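Hullon Reading Corner: Furniture and Floor Check
Inspector: Lise Sutherland
Date: 12/06/2026

1. Bookshelf stands level. PASS
Pushed it with one finger, then with a hip. Stayed put both times.

2. Side panels free of splinters and sharp corners. PASS
Rounded at the top, as ordered.

3. Screws flush and tight. PASS, WITH COMMENT
Tightened 2 on the base. The Sadowski instructions say to recheck after 30 days, so see you in July.

4. Shelf load under 15 lb. PASS
It would help if the shelf held any load worth weighing.

5. Walkway clear, 80 cm minimum. PASS
Measured it twice after last month's argument.

6. Floor free of trip hazards. FAIL
See comment.
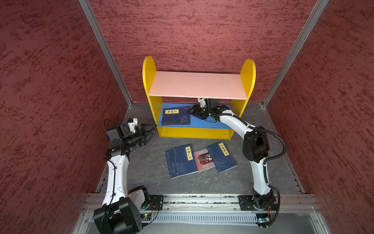 Comment on item 6: Books belong on shelves, a position I have now put in writing on three of these forms. Any book on the floor is a slip waiting for a sock. The score stands at three on the gray floor and one on the blue shelf, 鬼谷子, lying flat on its back like it's on vacation. Flat is allowed. Floor is not. Pick up the three, then initial below.

Recheck item 6 before opening.
Initials: ____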